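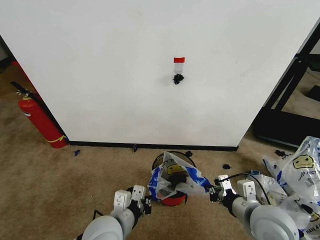

Small offices and workshops in the Vorka business park will have to keep written records of monthly fire extinguisher checks under a revised tenant rule published 2020-07-26 by Troltura, the company that manages the site. The rule takes effect in October and covers all 59 units.

Until now, tenants were only asked to make sure that an outside contractor serviced each extinguisher once a year. The annual service stays in place. The new part is a short visual check, done by the tenant, with the result entered on a log sheet kept in the unit.

The check has four items: the extinguisher is in its assigned spot, the path to it is clear, the pressure gauge reads in the normal range, and the pin and seal are intact. Carbon dioxide units, which have no gauge, are to be weighed at the annual service and checked by eye for the remaining items.

"Most of what we found last winter was paperwork," said Ermira Dumitrescu, who handles building safety for Troltura. "The equipment was there and the service date was missing, or it was on a sheet in another building."

That review looked at 50 extinguishers across the park. In 14 cases the inspector could not match the unit to a service record. Those units were serviced again in the spring at the management company's expense, a cost Troltura says it will not cover a second time.
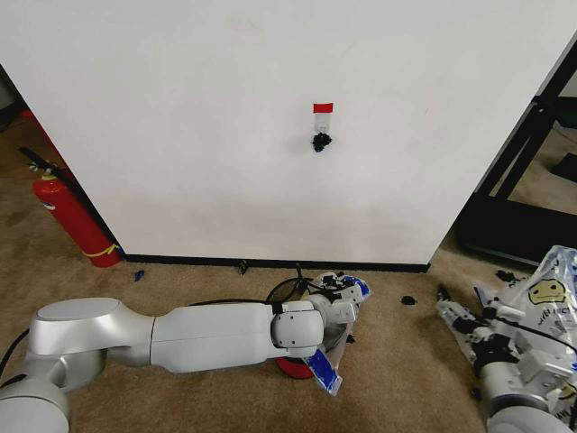 Log sheets will be collected twice a year. A tenant with missing entries gets a written notice and 14 days to correct the record. After that, Troltura will send its own contractor, Dimotex, and bill the tenant for the visit.

Reaction among tenants has been mixed. Obinna Sani, who runs a print finishing shop in the park, said the check itself was reasonable but that the rule did not say who was responsible in shared hallways. Dumitrescu said hallway units remain the job of the management company – a line to that effect will be added to the final text.

The rule also sets a standard form for the log. Earlier sheets may be used until they are full, provided they show the date, the initials of the person checking and the location of the extinguisher. Copies of the new form can be picked up at the site office.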